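Category: Home & Moving > Packing and Storage

Reusing old boxes for a move, or buying new?

mirkham_lass
We're moving from a two-bed flat to a small terrace in January and I've had a quote from Jolness for a full set of new boxes. It seems a lot for cardboard. Has anyone managed with second-hand ones? We have plenty of books and a fair bit of china.

tapeandstring
Second-hand every time. I've moved 3 times on boxes from the greengrocer and the chemist. Ask early in the morning before they flatten them. Double tape along the bottom seam and they'll take books, as long as you only half fill them.
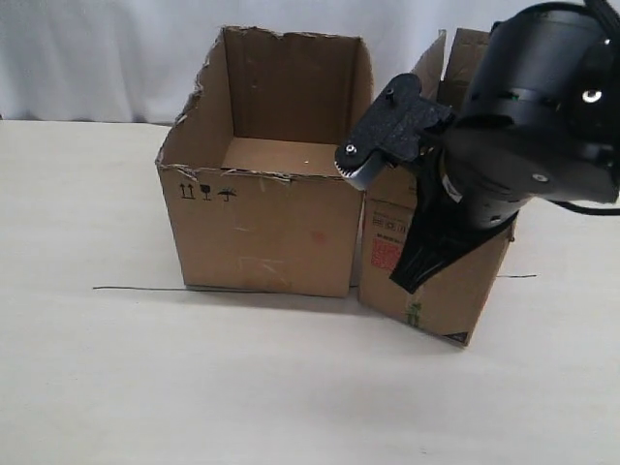
The other thing is to stick to two or three sizes. A stack of odd sizes leans over in the van and you lose a lot of room.

Dunnock
Disagree on books. A used box has already been squashed once and the corners go soft. I had one give way on the stairs with a full set of encyclopaedias in it. Buy new for books and china, use old ones for bedding and coats.

tapeandstring
Then it was overfilled. Half books, half jumpers, no trouble.

Dunnock
It was not overfilled. It had been kept in a garage over winter and the damp had got in.

oldvanman
Garage storage is the problem there, not the age of the box. Check the top edges too. If the flaps have gone you can't close it or put anything on top, so keep those for lampshades and pans and load them last.

mirkham_lass
Thanks all. I'll buy 7 new ones for the china and books and scrounge the rest. Does anyone know if Jilard still take boxes back afterwards?

oldvanman
The Mirkham branch did when I last asked. Ring first.

Thread closed to new replies

Comments (3)

pennyw: We used crates from Triantafyllou. Dearer, but they stack properly and they collect them.

Greenfinch: Write on the side of the box and not the lid. You can't read a lid in a stack.

k_harbour: Agree with Dunnock about the china.

Contact us | Forum rules | Back to top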